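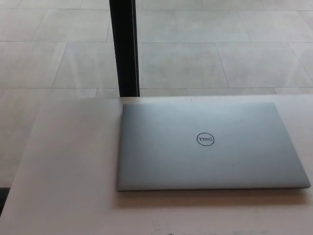
Figure 1. Dell laptop, closed, on a table.

Student Turnout in the November Council Election
Wulan Oei and Seidu Atinga
Submitted 2021-08-11

1. Background
The student council at Manolakis College has 8 seats, and all of them are filled each November. Our project asked why so few first-year students vote, and whether the way the slates present their platforms has anything to do with it. Two slates ran last time, Plillura and Vosetti.

2. Method
We sent a short survey to every first-year student and got 419 replies. We also interviewed both slate leaders, Darmawan Wuisan and Kurniawati Sitompul. Wulan coded the open answers and Seidu did the tables.

3. Results
Of those who replied, 36 percent said they had voted. The most common reason for not voting was that the student did not know the polling dates. Only 40 students could name one promise from either platform - usually the longer library hours.

Wuisan told us his slate spent most of its time on second-year students, who had voted before. Sitompul said her slate visited the dorms once.

4. Limits
Students who vote may be more likely to answer a survey about voting. We did not have access to the official voter list, so we could not check the answers against it.

5. Recommendations
Send the polling dates by email twice. Print both platforms on one sheet and hand it out in first-year classes.

Project advisor: Wahyudi Yeoh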